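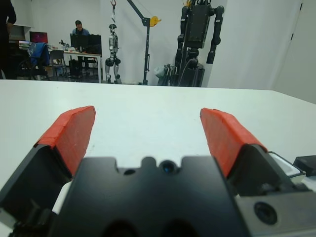
Slide 1. The bench at Elness, white top.

Open flat, no jokes. Fleltley say their parts kits "sort themselves". I doubt it. Ask who has ever opened one and found what was on the list.

Packaging: black box, wrinkled clear wrap, fancy design. 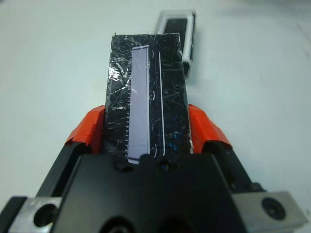

I couldn't tell you from the front what a box like that is for, and I've read the Fleltley brochure twice. It promises 43 kits an hour. Measured by whom? Pause.

Circuit board and speaker, side by side with a gap. Looks tidy. Tidy proves very little. 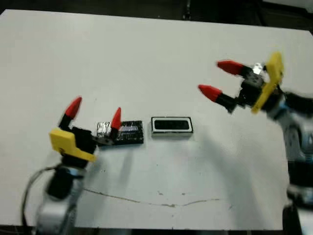
Slide 3. What I'd want to see

Returns from Jarkham, all 458. Manouchehr has 11 so far. Push him on Sunday.
Don't get drawn on price.

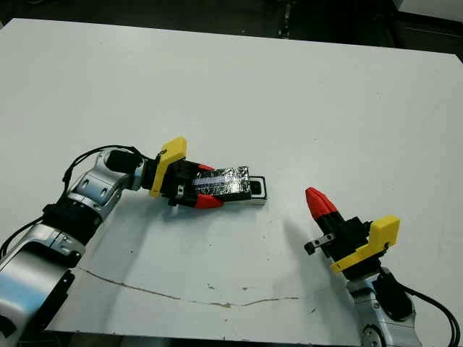

Bramwell Packing and Stores Team

Scuffs on the white top, so it gets used. Hand over to Nanna, 8 minutes for questions.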